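The Container Shelf, Sorted
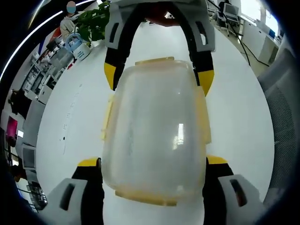
By Catriona MacAulay
2021-10-15
97 comments | 631 shares

The plastic containers in my kitchen live in one deep cabinet to the left of the stove, and until last weekend I couldn't open it without something landing on the floor. I had been meaning to deal with it since March. On Saturday it rained and I had no more excuses, so I took everything out and put it on the table.

I started by matching lids to boxes. I do this by snapping each lid on all the way. Holding it over the box and guessing doesn't work, because half of mine are within a hair of the same size and will sit on the wrong box looking perfectly fine until you pick it up with soup in it. If it snapped on, it went to one side of the table. If it didn't, I tried it once more the other way around and then put it in the bag for the recycling center.

I ended up with eight lids that fit nothing. Two of them I recognized from a set of Giltametti boxes we had in the old apartment, and those boxes cracked years ago. I can't explain why I moved the lids to a new house.

The ones I kept are mostly the clear kind with clips at the sides. I like clear walls, even when they've gone a little frosted, because I can see there's rice in there without opening it. The yellow trim is a matter of taste. My sister says it looks like a lunchroom. I've come around to it, mainly because it's easy to spot at the back of the refrigerator, and also because when I bring one to a potluck I know which one is mine at the end of the night.

Clips are the weak point on any of these. Before I put a box back I open and close each clip a few times and look at the hinge. If there's a white line across the plastic where it bends, it's going to break soon, and I'd like that to happen at home and not in my work bag. Three boxes went out for that reason. One had a clip already missing and had been held shut with a rubber band. I remember doing that. I thought it was temporary.

Smell was the other test. Tomato sauce stains don't bother me, but onion does. What works best for me is a paste of baking soda and water, left in overnight with the lid off, then a regular wash. A friend swears by putting the box outside in the sun for an afternoon. I've tried it and it does help, but we don't get much of that in October.

The rims took the longest. There's a groove on the lids where the seal sits, and gunk gets down in it. I used to dig it out with the tip of a knife and I cut a seal that way, so now I use a wooden toothpick with a bit of damp paper towel over the end. It's slow -- I had the radio on and got through most of a ball game. Everything then has to dry with the lids off. If you close them up even slightly damp they get that stale smell, and you're back to the baking soda.

For putting it all back I had two options. You can store each box with its lid on, which takes up a lot of room but means you never hunt for anything. Or you can nest the boxes and keep the lids separately. I went with nesting for the big ones and lids on for the little ones, since the little lids are the ones that disappear. The big lids stand on edge in a Pokent file rack that I bought for bills and never used for bills. It fits the cabinet with a finger's width left over. I put the tall boxes in the back and the flat ones in front, and the glass dishes went down to the bottom shelf, where they should have been all along -- they're heavy and I don't like reaching up for them.

I also wrote the lid sizes on masking tape and stuck it to the edge of the shelf. My husband thought this was a bit much. He has since put a lid in the right place without being asked, so the tape stays.

A couple of people asked after my last post whether I'm still using the Mohmand jars for flour. Yes, for flour and sugar, but not for brown sugar, which went hard in there twice. Brown sugar is in one of the clip boxes now and it's still soft after a month.

Next is the spice drawer. I opened it on Sunday, found three jars of cumin, and closed it again.

Posted in: Kitchen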